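Stivard (software)
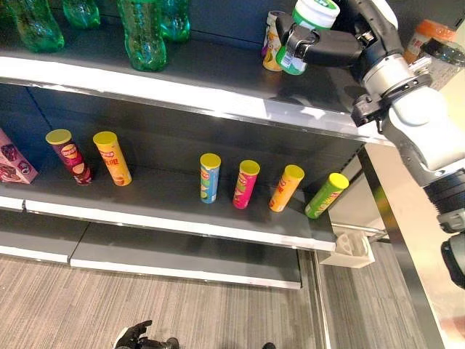 Green plastic bottles on a gray metal shelving unit, with a robot arm holding an item on the top shelf.

Stivard is a stock control program for small and mid-sized retailers, published by the software firm Renus. It keeps a record of goods on hand, prints shelf labels and sends reorder lists to suppliers. It runs on Windows and Linux, with a server installed on a computer in the store or in a central office. Outside the retail trade it is known mainly for the Wonditik vulnerability, a flaw in its update service that was made public in October 2020.

Overview

A Stivard installation has two parts. The server holds the stock database and listens for connections from tills, handheld scanners and office computers. The client is a desktop program used to look up items, change prices and enter deliveries. Both parts are kept current by a background process, the update service, which starts with the machine and runs with administrator rights.

Version 5 replaced the older file-based storage with a relational database and added support for more than one store per license. Renus has said that the program is used by 2,697 businesses, most of them with a single location.

Wonditik vulnerability

The flaw was found by Ans Hendriks, a security researcher, while she was testing a server on behalf of a chain of garden stores. She named it Wonditik after the test machine on which it was first reproduced.

When the update service started, it looked for a settings file in a shared folder that any logged-in user could write to. If a file was present, the service read the address of the download server from it. It then fetched an update package from that address and ran it. The package was checked for damage in transfer, but its digital signature was not checked. A user with an ordinary account could therefore place a settings file in the folder, wait for the next restart and have a program of their choice run with administrator rights.

The attack required an existing account on the machine and could not be carried out over the internet alone. In many stores, however, staff shared one login on the computer that also ran the server, so the requirement offered little protection in practice.

Disclosure and fix

Hendriks reported the problem to Renus in June. The company confirmed it and asked for time to prepare a fix, and the two sides agreed to hold back the details until a new release was ready. The corrected version moved the settings file to a protected folder and made the service reject any package without a valid signature.

Older installations could not update themselves to the corrected version and had to be upgraded by hand. Renus published instructions and extended telephone support for 30 days after the release. A later scan by Hendriks found 163 servers that still reported an old version number.

Related software

Tamošiūnaitė, a free reporting add-on for Stivard, reads the same database but does not use the update service. It was not affected by the flaw.

See also

Privilege escalation
Code signing
Inventory management software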